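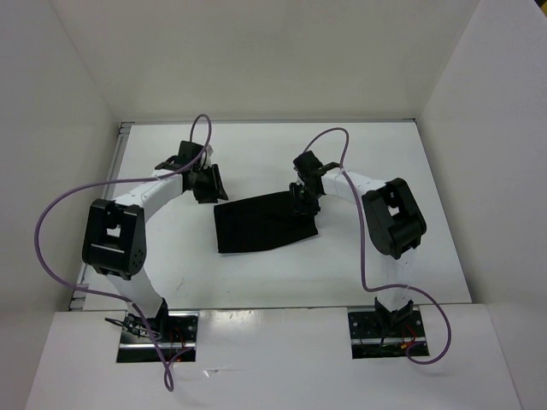 How to Fold a Black Cloth You Can Barely See

Black napkins looked like a fine idea in the store. They hide red wine, they hide gravy, and they hide every fold, hem and crease you will ever need to find in order to put them away. I own 33 of them, all from the Drullby range, bought in a moment of confidence before my sister's engagement dinner. What follows is the method I've settled on. It works for napkins, small tablecloths and any other flat rectangle of dark fabric.

What you need

A white or very pale surface, bigger than the cloth
Decent light from one side
A lint roller (you will want it at the start and you will want it again at the end)
Patience, or a radio

Step 1: Get onto something white

Do not fold black cloth on a dark table. I did this for most of a winter and produced a drawer full of trapezoids. Against white, the outline does the work for you. You still won't see much in the middle, but the middle mostly behaves if the edges do.

Turn off the overhead light if you have a lamp you can set to one side. Low light rakes across the fabric and picks out ridges. Overhead light gives you a black rectangle with no opinions.

Step 2: Find one good corner
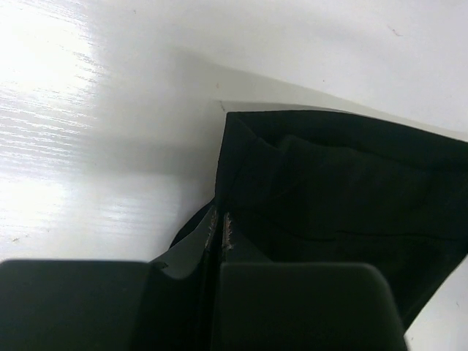
My mother-in-law, Despina Voicu, taught me to start with a corner and ignore everything else until I had it. She ironed for a hotel in her twenties and has no time for people who start in the middle. Look for the sharpest corner on the cloth, like the nearly square one at the upper left here, and follow the long edge away from it with a fingertip. If you meet a wavy line running along below the edge, flatten that before you go any further. Check the sides too. A small rounded flap poking out from under a straight edge means there's more cloth underneath than you thought, and it will come back to haunt you at Step 4.

Tug flaps out gently. Pulling hard shifts the corner you just found, and then you get to find it again.

Step 3: Spread it flat

Work from your good corner to the one diagonally across, then do the other two. Smooth outward with the flat of your hand. If a front corner keeps curling up, hold it down for a slow count of 4 and move on. Some never lie flat. Horațiu Văduva, who shares my laundry room and has views, presses his with a damp cloth first. He is probably right and I have never done it.

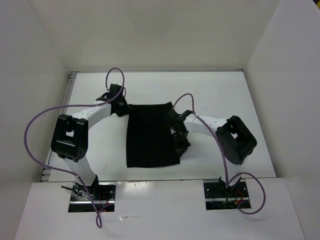 Spread out on white, with a thin pale line along the front hem.

If your cloth shows a pale line at the hem, use it. It's the best landmark you're going to get. Turn that side toward you and keep it there through the next step.

Step 4: Fold

Take the two corners nearest you and bring them up to the two at the back. Match the corners first and let the edge sort itself out. Run your hand along the fold once – twice if it's linen.

Then fold side to side, left over right. Stop here for a drawer. For a narrow shelf, fold it one more time the same way.

If the corners don't meet, the cloth may simply not be square. Mine aren't. After 2 tries I call it folded and put the good edge facing out.

Step 5: Lint

Roll the top. Turn it over, roll the bottom. Notice the piece of white fluff that has arrived on the top while you were doing the bottom. Stack it with the others, folded edges all on the same side, and close the drawer before anything else lands.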